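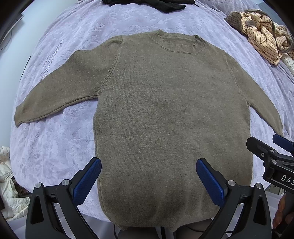 Sweater shaver review: the Wona, after one whole winter

Bought this in October because everything I own pills. Under the arms, along the side where my bag rubs, the inside of the cuffs. Was using a razor before. Do not use a razor. Lost a good cardigan that way.

So. The Wona is a rechargeable fabric shaver, palm sized, came in a plain box with a tiny brush and one spare blade. I paid 37 dollars, which felt like a lot for something that eats lint. Dalisay had a cheaper one on the same page and I nearly went for it, but that one runs on batteries and I never have batteries.

First try was an old pair of sweatpants, just to be safe. Fine. Then a wool blend, then the couch cushions, then I sort of lost an evening to it. The bin is small. You'll be emptying it every few minutes on anything really fuzzy, and teh lid is stiff, so fluff goes on the floor the first couple of times. Do it over a trash can.

There are 4 height settings on the guard. I only use two. Lowest is too close for anything knit, I got a thin spot on a scarf and that was my own fault for rushing. Second from highest is where I leave it now. Light circles, no pressing, let the thing sit on the cloth by its own weight. Pull the fabric flat first. Folds are how you get holes.

Noise: louder than I wanted. Not a hair dryer but you wont hear the TV over it. Dog leaves the room.

Battery is good. I charged it in October and again in January, and that's with a lot of use. Charging cord is short, annoyingly.

Share this review (6)
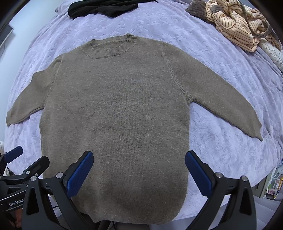 Does it work on really fine knits?
It depends how loose the stitch is. Tight and smooth is fine on a high setting, but I'd skip anything open or with long fluffy fibers like mohair, because it takes the fluff off along with the pills.

Blades: mine went dull late in the winter. You can tell, it starts tugging instead of cutting. Swapped in the spare, two minutes, back to normal. Replacement blades are 8 dollars and only Ilia seems to stock them, shipping was slow. Wish they'd put two in the box.

Cleaning is just the little brush. Pop the head off, knock it out, brush under the blade. Dont rinse it. The booklet says so in very small print on the last page, would have been nice up front.

Would I buy it again, yeah. Would like a bigger bin and a longer cord. Four stars out of five, I'd go higher if the lid wasn't such a pain.

Next up is the Pronska steamer, once I find the measuring cup that came with it.

6 comments

Contact | Copyright, all rights reserved | Back to top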